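Chapter 8
Working with Transparent Objects

My first real job in robotics software was a depth filter, and I was very proud of it. It smoothed, it filled small holes, it threw out stray points, and it ran fast enough that Nélida Vergara, who owned the planner on the Godinho project, stopped sending me complaints. Then she set a drinking glass on the table and my filter erased it. No hole, no noise, just a nice clean patch of tabletop where the glass should have been. The planner saw free space and drove the wrist straight through it (we swept up for quite a while).

I still think of that glass whenever someone tells me their perception stack is finished. In Chapter 7 we built a pipeline that takes a depth image, finds the table plane, removes it, and groups whatever is left into objects. If you did the exercises, you have it running on boxes, cans and coffee mugs, and it probably works well. This chapter is where we break it.

Start with why it breaks. Most depth sensors depend on light coming back from the surface you care about. A clear or tinted plastic wall sends some of that light back, lets some through to the table behind, and bends the rest off somewhere useless. So for a single pixel you might get the front wall, the back wall, the tabletop, a mixture of those, or nothing at all. Worse, which one you get changes as the viewpoint moves. The plane-removal step from Chapter 7 then does exactly what we told it to and deletes every point that landed on the table.

Color images are friendlier, though they have troubles of their own. Take a tinted pitcher. It has a strong hue, and that helps a lot, but the hue shifts with whatever is behind it, and the reflections running down the side look like edges to a simple edge detector. And then there's the lid! A lid is thin and lies close to the table, so even good depth data gives you only a few millimeters to work with.

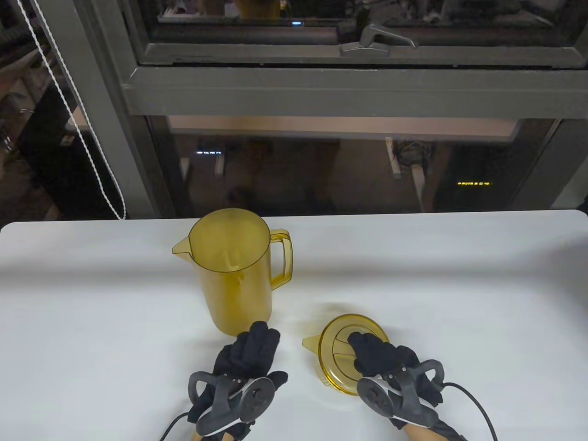
Figure 8.1. An amber pitcher and its lid on a white table. The lid's tab matches the spout of the pitcher. Each gloved hand carries a tracking device.

We'll use the pitcher-and-lid task for the whole chapter. I like it because it needs two kinds of answer from your code. For the pitcher you want a full pose, including which way the spout points, and a cylinder fit won't give you that. The handle and the spout are small features on a big round body, so a solver that minimizes total error will happily spin the thing and report success. For the lid you want the direction of the tab, and you want it while fingers are covering part of the top.

Tracked hands give us something extra to lean on. If we know where the fingertips are, and we believe they're touching the lid, then we have contact points on a surface the depth sensor can't see properly. Magdy Samir talked me into this idea when we were both working on Tredo, and I resisted it for longer than I should have. I thought of hand data as something for the control people. It's also a perfectly good measurement, with its own error model, and Section 8.4 shows how to add it to the estimator as one more residual term.

You'll need the Castater library from Chapter 3, version 2 or later, and the sample recording, which has 2000 time-aligned color and depth images. Before you read on, run your Chapter 7 code on it unchanged and save the output. Look at image 17 in particular and write down how many objects your code reports. We'll come back to that number in Section 8.2.

8.1 What the Sensor Reports

Let's open a single depth image and look at the raw values, before any filter touches them.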